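Unit 6. Working rules for two-arm robots in furnished rooms
Course notes, N. Sorrentino. Revised 2018-11-16

6.1 Scope
These rules cover household tasks on soft goods: bedding, towels, clothing. Rigid objects are treated in Unit 7.

6.2 Before motion
Walk the reach envelope of both arms. Any furniture inside it is entered on the room sheet, including pieces the task does not use. Check that cables have slack at full extension and cannot loop over a chair back or bed corner. Set the grip limit for fabric, not the default.

6.3 The idle arm
An arm with no assigned step is still a hazard. Park it with the fingers closed, clear of furniture, and keep its joints monitored. Most contact events logged in the Tena exercises involved the arm that was not working.
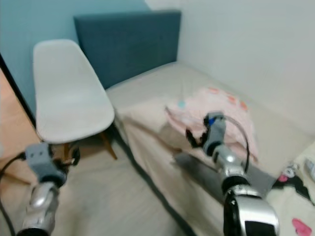 Fig. 6.2. Bedding task. Right gripper open at the pink blanket; left gripper closed, near the chair.

6.4 Contact with fabric
Approach a fold or a free edge – never the flat middle of a sheet. Close, then pause before lifting. If the bottom layer moves with the top one, release and start again. Pull speed must not exceed 200 mm/s. Remove small hard objects from the bed first.

6.5 Stopping
One person holds the stop switch and has no other duty. After 3 failed grasps the run ends and the operator records the cause.

Reading: Radebe and Zwane, course reader, section on soft goods.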